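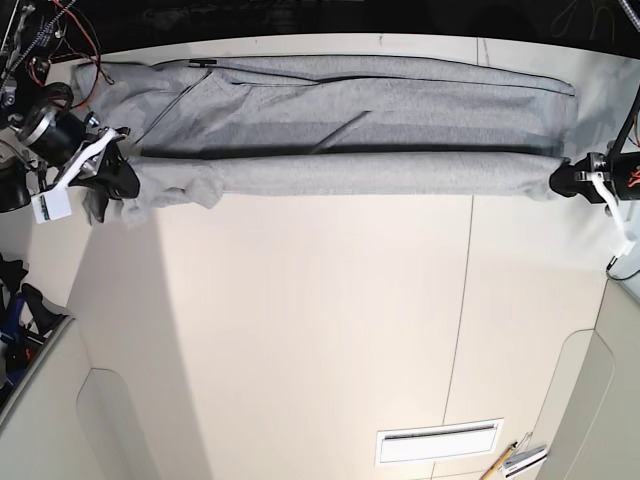
Hi all, quick follow-up on the tension limiter in Movuretti, because I think I've found why the two arms fight each other. The planner hands each arm its own target pose, and nothing tells either of them that there's cloth in between. With a grey knit top pulled taut between both grippers, like the one I've been testing on, a tiny disagreement between the targets goes straight into the fabric and the wrist torque climbs. The rolled lower edge is a good test for it too, being a lot thicker than the flat bit and much less forgiving!

Endang Yeoh wrote:
> I get the stall on the second fold nearly every time. Gripper width looks fine
> in the log, then the left arm faults out. Is it the 500 Hz loop dropping
> ticks? Mine only manages 408 when the Vistent viewer is open.

I did wonder about the loop rate (mine drops as well with the viewer up, so do close it), but I still get the fault with the viewer shut. What helped was planning one motion for the midpoint and the gap, then working out both arm targets from that. The gap can then give a little when torque goes up, and the midpoint stays where you asked for it. It's on the branch called shared-gap. Set gap_slack to 3 mm to begin with, I tried 5 and the cloth sagged enough to confuse the edge finder.

Still broken: the edge finder likes to pick a zip line over the real hem. Selina Hauser had a mask for that back in June, I think? Selina, if you've still got it, could you push it somewhere, even if it's a mess?

Endang, could you send me a log from the branch with the viewer closed?

Cheers,
Hauser (the other one, Fuvidville end)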